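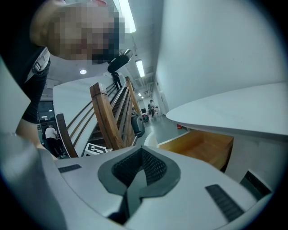 Workplace Ergonomics, Unit 3: Neck and Shoulder Load
Instructor: Trinidad Villanueva

Read before class: Chapter 4 of the course reader, and the Lacson case handout from last week.

1. Why the neck gets tired

An adult head weighs about as much as a bowling ball. When it is balanced over the spine, the muscles at the back of the neck do little work. When a person looks down at close work, the weight moves forward and those muscles have to hold it. The farther the head tips, the harder they pull.

Small muscles that stay tight get less blood than muscles that tighten and relax. This is called static load. A person can carry a heavy box across a room with no trouble and still have a sore neck after an hour of sorting screws.

Terms to know: static load, dynamic load, neutral posture, flexion (bending forward), extension (bending back).

2. Reach and shoulder height

Work that is done often should be close enough to reach with the upper arm hanging near the side. Work that is done once in a while can be farther out. Leaning over a task adds the weight of the upper body to the load on the lower back, even if nothing is being lifted.

Straps and shoulder bags press on the muscle between the neck and the shoulder. A wide strap spreads the pressure. Switching sides helps a little. Setting the bag down helps more.

3. Bench height

Light assembly: a little below elbow height.
Fine work that needs close viewing: above elbow height, with the forearms supported.
Heavy work that needs downward force: well below elbow height.

These are starting points. A bench shared by a tall worker and a short worker has to be adjustable, or the short worker needs a platform. Jomar Magbanua will show both setups in lab.

4. Case: the Adico packing line

Adico had 12 packers on one line, all using fixed benches. By December, 5 of them had reported neck or shoulder pain. The company first bought new chairs, and the complaints continued. The labels being checked were still flat on the bench, so people still bent to read them.

Rodel Ambrosio then put in slanted stands at a cost of almost $4,000 for the whole line. Complaints dropped over the next few months. Job rotation started in the same period, so we can't say how much of the change came from the stands. Keep this in mind when you write up your own project.

5. Breaks

Short, frequent breaks work better for static load than one long one. A break should change the posture. Going from close bench work to reading a phone in your lap does not rest the neck.

Assignment

Watch one person do a seated or standing task, with their permission. Write down the height of the work surface, the direction they look, and how often they change position. Suggest one change and say what it would cost. The write-up is worth 100 points and is due Sat 2 April. Turn it in to Jonalyn Dumlao at the department office or leave it in the lab tray.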